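Natano Kitchen and Shop Chores Project
Progress report to the Clarex fund, second period

Hi all,

You asked for fewer slides and more plain talk this time, so I'm writing this one the way I'd tell it to you over lunch. Short version: we're on budget, a bit behind on shelves, ahead on fruit, and I have changed my mind about a couple of things I told you in the spring.

Where we are against the plan

The plan had three chores in it for this period: putting produce into bowls, clearing a table into a bin, and facing a store shelf (pulling the items forward so the front row looks full). Produce is in good shape. Table clearing works when the table is kind to us. Shelf facing has barely started, and I'll get to why.

We promised you 1,000 logged attempts at the produce chore by the end of the period and we got to 963. I could have squeezed in the missing ones on the last Saturday, but we'd just swapped the finger pads and I didn't want two kinds of pads mixed up in one set of numbers. I'd rather hand you the smaller number. The rest will go into the next report with the new pads marked separately.

Produce into bowls

This is the one I get excited about, so bear with me. When we started, the arm would happily pick up a piece of fruit and then let go of it too high, and you'd hear that awful clunk and watch the thing hop out over the rim and roll off across the table. The fix was mostly boring. We slowed the last bit of the move way down, we made it check the height of the bowl every time instead of trusting the last run, and we told it to open the fingers only a little at first. (Opening them all the way in one go was knocking bowls over. It took me an embarrassingly long time to see that, because I kept watching the fruit!)

We also made the job harder on purpose by adding a second bowl. Now the arm gets told which bowl to use, and it has to ignore the other one even when the other one is nearer. Early on it got this wrong a lot. It seemed to have learned "go to the bowl" and had no real idea that there could be a choice. We recorded 300 new demonstrations with two bowls in all kinds of spots, retrained over a weekend, and the mix-ups dropped to the point where I now go looking for them.

Small round fruit is still the hardest shape for us. It wants to spin out from between two fingers, and if the grip is even a little off center, away it goes. Bananas are easy by comparison. I did not expect to be writing to a funder about how much I like bananas. 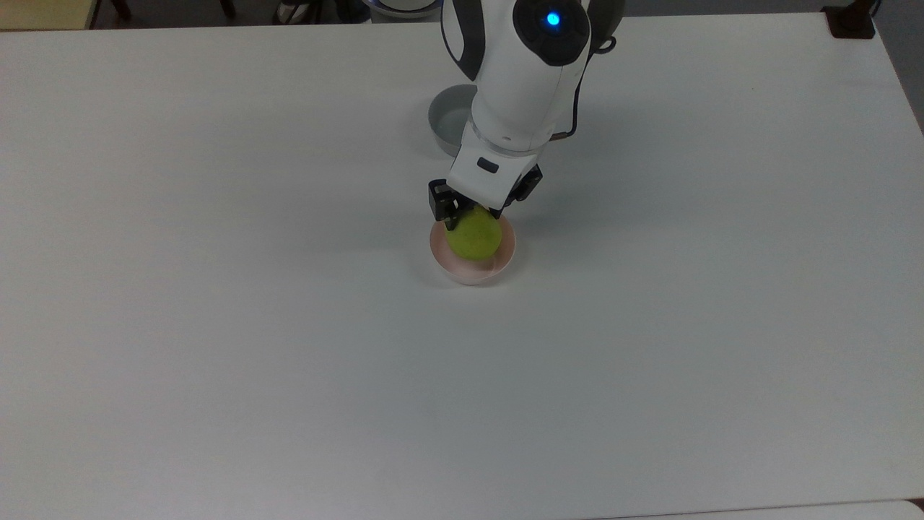

Table clearing

The bin part is fine. The trouble is everything that comes before the bin. A mug by itself, good. A mug next to a plate, pretty good. A fork lying half under a napkin, and the arm will poke at the napkin, back off, poke again, and then give up and ask for help. I do count asking for help as progress, by the way. In the spring it would have just kept going and pushed the fork onto the floor.

Speed is the other thing. I can clear a breakfast table faster than I can explain how to clear it, and the arm takes long enough that you could drink another cup of coffee. For a home, I think people would forgive that if it ran after everyone had left for work. For a break room with a lunch rush, no way, not yet.

We logged 430 attempts here, all on our own tables with our own dishes. Please don't read too much into the success rate in the attached sheet. It's a friendly table. The mixed set of dishes comes next, with the thin glass bowls and the odd-shaped handles, and I'm expecting the rate to drop before it climbs.

Shelf facing with Salazar

We had hoped to be running in the back aisle at Salazar by now. The store has been great about it, but their shelves are deeper than the ones we built ours from, and the arm can't reach the back row without its elbow bumping the shelf above. We tried a longer finger set from Nokadico. It reaches, but it bends, and a bendy finger pushing on a can is no fun for anybody. So for now we practice on our mock shelf with the boards set farther apart, which I know is cheating a bit.

What I'd like to do is move the base closer and mount it lower. That needs a new stand. The stand is in the budget under "fixtures," so I'm not asking for more money, only letting you know that's where it's going.

So, can a machine do the chores yet?

You asked me this on our last call and I gave you a mushy answer, so let me try again. If you set up the table, choose the objects, keep the lighting the same, and have somebody in the building, then yes, it can do a few small chores over and over and do them decently. If you mean walking into a stranger's kitchen and putting the groceries away, then no, and I don't think anyone on our team would tell you it's one more year of work either.

What has changed for me is which part I think is hard. I used to say grasping. These days I'd say it's knowing when you're done. A person glances at the table and knows it's clear. Our arm will sometimes go back for a crumb, or a shadow, or nothing I can find at all. Last period I'd have filed that under "vision bugs." Now I think it deserves its own piece of the plan, and I've penciled it in below.

Money and time

Spending is on track. Finger pads cost more than I figured, because we go through them faster than I figured, and the difference came out of travel we didn't use. One motor had to go back for repair and we lost a good week to that. The repair was under warranty.

What's next

Finish the remaining produce attempts with the new pads.

Start the mixed dishes, glass ones last.

Build the lower stand and take it over to Salazar, ideally before the store gets crazy in December. If we miss that window we'll wait it out, since I don't want us in their way during the holidays.

Put together a simple test for "is the chore finished," starting with bowls and moving on to tables.

Two things I need from you: a yes or no on shifting the shelf milestone to next period, and the name of whoever handles the insurance form for working inside a store. I sent it in once already and I think it's sitting in somebody's inbox.

If you want to come by and watch, mornings are best. We do most of our resets and retraining in the afternoon and it's pretty dull.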